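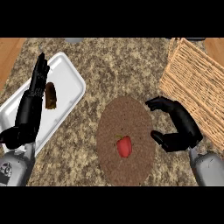
Irena Kołodziej says granite never needs sealing again if it was done once at the shop, and that I would be throwing money away. The man who came out from Yazıcı to look at a chipped corner told me the opposite. He said the whole kitchen should be stripped and resealed every year, and he left me a quote for $639. Now I don't know who to listen to.

The counters are beige granite with tan and dark brown speckles. They were put in eight years ago by the people who owned the house before us. I have no paperwork for them, so I don't know the name of the stone or what was put on it. We cook every day and we are not very careful with oil.

What I have noticed so far:

There is a darker patch next to the stove, the size of a saucer. It does not wipe off. It has been there since May and it may have gotten a little bigger. The part near the sink goes dark when water stands on it and goes back to normal by the next morning. The rest of the counter looks fine to me.

I clean with dish soap and water, and once in a while with a spray called Jendance that came with the house. There was half a bottle under the sink. The label is mostly worn off and I can't read what is in it.

So I would like to know how to tell if it needs sealing, whether I can do it myself, and whether the dark patch has to come out first. Also, is $639 a normal price? The kitchen is an L shape and not very big. I have no experience with stone but I can follow directions.

Posted by Jarosław Kaczorowski

Halina Brzozowska

Both of them are partly right. Some granite is so dense that it hardly takes sealer at all, and some will drink up water all day. Lighter stone tends to be thirstier than black stone, but there are plenty of exceptions and you can't tell by looking. You have to test yours.

Do the test before you buy anything. Wipe the counter and let it dry overnight. Put a spoonful of water in three places: by the sink, by the stove but off the stain, and somewhere that gets little use, like under the toaster. Leave it alone for fifteen minutes, then blot it up and look at the stone from the side. If it is the same color as before, that spot is fine. If it is darker, water went in and the spot will take sealer. From what you say about the sink, I expect that one to fail. The place under the toaster might pass, and in that case you can leave it out.

Beading doesn't tell you much. People see water bead up and think the sealer is good, but a film of soap or old polish will make water bead too. Go by the darkening.

The patch by the stove sounds like cooking oil. Take it out first. If you seal over it you make it harder to get at later. The usual way is a poultice:

Mix baking soda with a little water until it is like peanut butter. Spread it on the stain, as thick as your finger, and a bit past the edge on all sides. Cover it with plastic wrap, tape the edges down, and poke a few small holes in the wrap. Leave it for 24 hours. Take off the wrap but leave the paste there until it is completely dry and has gone chalky. Scrape it up with a plastic scraper or an old gift card, rinse, and let the stone dry for another day before you judge it.

The drying is the part that does the work, so don't hurry it. An old oil stain will often need more than one round. Mine took 4, and after the second I was ready to give up. If it is lighter each time, keep going. If two rounds change nothing at all, try again with acetone in place of the water, with the windows open and the stove off, pilot light included. Wear gloves for that. Try a dab in a corner first if you think there may be any resin or dye on the stone.

Don't use vinegar, lemon or bathroom cleaner. Granite will stand up to a splash, but they wear down the sealer and some granites have other minerals in them that will etch. I would throw out the Jendance. I don't know the product and it may be fine, but you can't read the label, so you can't know either. Dish soap is all right if you use very little and rinse. Too much leaves a dull film.

For sealing, get a penetrating sealer for natural stone. I used Kesard and have no complaints. Whatever you buy, follow the times on the can and not what I or anyone else says. In general it goes like this. Clean, dry for a full day, wipe the sealer on with a white cotton cloth, work in an area you can reach without walking around, let it sit for as long as the can says, and then wipe off every bit that has not soaked in. That last step is where people go wrong. If it dries on the surface you get a sticky haze. If that happens, wet the haze with a little fresh sealer, rub, and buff it dry right away.

Keep food and water off it overnight, or longer if the can says so. Then do the spoon test again. If the sink area still goes dark, put on a second coat.

Once a year is more than most kitchens need. Test once a year and seal when it fails.

Bogdan Kołodziej

$639 is too much for that unless they are fixing the chip and polishing too. Ask what's in it. I paid 80 for the sealer, the cloths and a box of gloves and did our kitchen in one evening, started after supper and was done by 10. Ours is a different stone though.

Irena and I don't agree on this, as you may have guessed. Our counter by the coffee maker was dark until I did it.

Ryszard Kaczorowski

I would do what Halina says but I want to add a couple of things.

First, a dark patch that gets bigger isn't always oil. Check that there is no leak. Look at the caulk where the counter meets the wall and feel underneath, inside the cabinet. If the stone is wet from below or behind, a poultice won't help and sealing the top can hold the damp in. The same for the sink. Look at the rim and around the base of the faucet. On ours the faucet had a bad gasket and the stone behind it was dark for two years before I thought to tighten anything.

An easy way to check is to dry the area, tape a square of clear plastic over it, and leave it overnight. If there are drops on the underside in the morning, the water is coming up through the stone. Don't do it right next to a hot burner, obviously. For the patch by your stove, wait until the stove is cool and you are done cooking for the day.

Second, the chip. Fix it before you seal. The filler needs bare stone to hold on to. A stone yard will sell you a small kit, and at Terkilier they let me bring in a sample to match the color. On a speckled counter a repair is hard to spot anyway. With a plain black one I would pay somebody.

On the quote, ask Yazıcı to split it up, so much for the chip, so much for stripping, so much for the sealer. I would also ask why it needs to be stripped. A penetrating sealer is down in the stone, there is nothing on top to strip unless someone put a coating on. Scratch very lightly with a fingernail in a corner. If something waxy comes up, there is a coating, and then the job is different and you should do that part before the water test or the test will mislead you.

Use trivets and wipe the oil up when you see it. Our bottle stands on a small plate now, and that has done more for the counter by the stove than the sealer did.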